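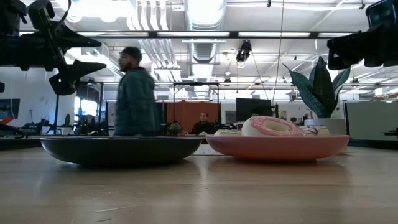
Donuts in the pink bowl, black bowl next to it, both arms reaching into frame.

From: Melur Tarigan
To: bench-robotics list
Subject: Re: Jirholm two-arm kit – worth it?

Kagiso Joubert wrote:
> Has anyone used the Jirholm kit for longer than a demo? The
> seller wants 2399 for the pair and swears that setup takes
> 20 minutes. I'd be moving soft things between dishes. Also,
> are the stock fingers any good, or do I budget for others?

Kagiso,

We've had ours for 6 months. Setup is 20 minutes in the sense that a marathon is two hours. Plan on an afternoon, most of it spent persuading the second arm that it is not the first arm.

The arms themselves are fine. Quiet, repeatable, and the joints haven't loosened. The stock fingers come to a point, so they get in between things nicely and will also go straight into anything soft if you leave the grip force at the default. Turn it down before you do anything else. Icing is a harsh teacher and it sticks to the pads.

Shallow bowls are easier than the plates we started with, but teach the approach height again whenever you swap dishes. The software (Plokis, version 2) claims to do this for you. It has great confidence.

Support answers email, eventually. Ask for Herman Sembiring, who knows the firmware and doesn't send you the FAQ.

I'd buy it again, though I'd haggle. Does your price include the table clamps? Ours didn't.

Melur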